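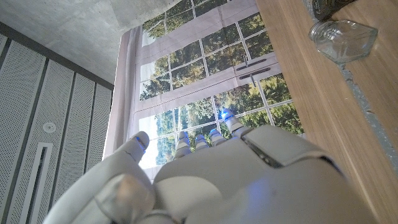 Vol. 20, p. 694

Tuteck hand trials

The Tuteck hand trials were a series of comparison tests of robot hands and grippers carried out by the Flanagan workshop. They set a five-digit hand made by Tuteck against two simpler tools, the Stalix parallel gripper and the Grunex suction cup. The trials were planned and written up by Gifty Ansah, an engineer at the workshop, and began in February.

Equipment

The Tuteck hand has a thumb and four fingers, with a white shell made of molded segments. Small blue lights are set at the fingertips. The wrist camera looks along the back of the hand, so the operator sees the fingers against whatever lies beyond them. The Stalix gripper has two flat jaws that open and close in a straight line. The Grunex tool is a single soft cup on a short spring. All three were mounted on the same arm and run from the same controller, and the arm speed was kept the same throughout.

Setting

Testing took place in a room with a wooden tabletop, white perforated wall panels and a large printed backdrop of a window with trees behind the panes. Ansah's notes list glass as the hardest material for the cameras, and a clear square jar was among the test objects. Others were a sponge, a paper cup, a door key and a bag of rice.

Method

Each tool made 68 attempts on every object. An attempt counted as a success if the object was lifted, held for 20 seconds and set down without being dropped. Objects were placed both upright and on their sides. The operator could choose the approach angle but could not touch the object between the start and end of an attempt. The finger joints were checked again after every 2,000 closing movements.

Results

The Stalix gripper did best on the key and the sponge. The Grunex cup was the fastest tool on the jar when a flat side faced up, but it could not lift the rice and often lost its seal on the paper cup. The Tuteck hand was slower than both. It handled the widest range of shapes and was the only tool to lift all five objects. Most of its failures came from the thumb closing too early, which pushed the object away from the fingers. A change to the closing order, with the thumb moving last, cut these failures by nearly half.

Later use

The final report was issued on 25th September. The workshop kept the Stalix gripper for small parts and moved the Tuteck hand to a second set of tests on bottles and lids. The Grunex cup was not used again in the series.

See also: End effector; Grasp planning; Suction cup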